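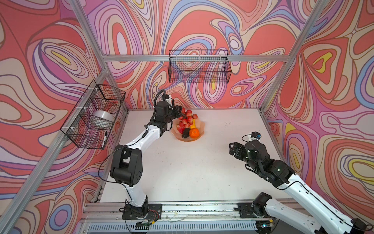
Fig. 2. A large swirling pattern on left, back and right walls.

Section 2: Hanging Zistus large-pattern paper

Read this section to the end before opening the paste. Most people read it afterwards, usually while on the phone to us.

You will need: a plumb line or spirit level, pencil, long scissors, snap-off knife with new blades, paste brush, smoothing brush, clean sponge, and a table longer than your patience. Paste is sold separately. We have had letters about this.

Before you start

1. Check that every roll carries the same batch number. Batches 309 and 315 are both perfectly good coral. They are different perfectly good corals, and you will see it every evening from the sofa.

2. Strip the old paper. Papering over it is possible, in the sense that many things are possible.

3. Fill holes, sand them flat and brush off the dust. A swirling pattern hides small dents fairly well. It does nothing for a rawlplug.

4. Turn off the electricity to any sockets on the wall.

Cutting

5. The pattern repeats every 800 mm. Measure the height of the wall, add 100 mm for trimming, then round up to the next full repeat. This wastes paper. So does every other method, only later.

6. Mark the top of each length on the back in pencil. Swirls look much the same either way up until they are next to a swirl that is the right way up.

Note: do not use biro. It comes through.

Hanging

7. Draw a vertical line with the plumb line where the first length will go. Do not trust the corner of the room. It was built by someone who wanted to go home.

8. Paste the wall and leave the paper dry. Hang the first length against the line and brush outwards from the middle.

9. Slide the next length up to the first and match the pattern at eye level. If it drifts a little near the skirting board, put a chair there.

10. At an inside corner, cut the length so that it turns 15 mm on to the next wall. Draw a new vertical line and start again from there. The match in the corner will be slightly out. Guests do not look in corners, with the exception of Gerasimos Deligiannis, who wrote our pattern-matching chart.

11. Trim top and bottom. Change the blade every second length, as a blunt one tears wet paper.

12. Wipe paste off the front straight away with a damp sponge.

Caution: keep the heating off overnight. Paper dried too quickly shrinks, and the joins open.

Small bubbles normally flatten by morning. For those that remain, see Section 3, Bubbles and Regret.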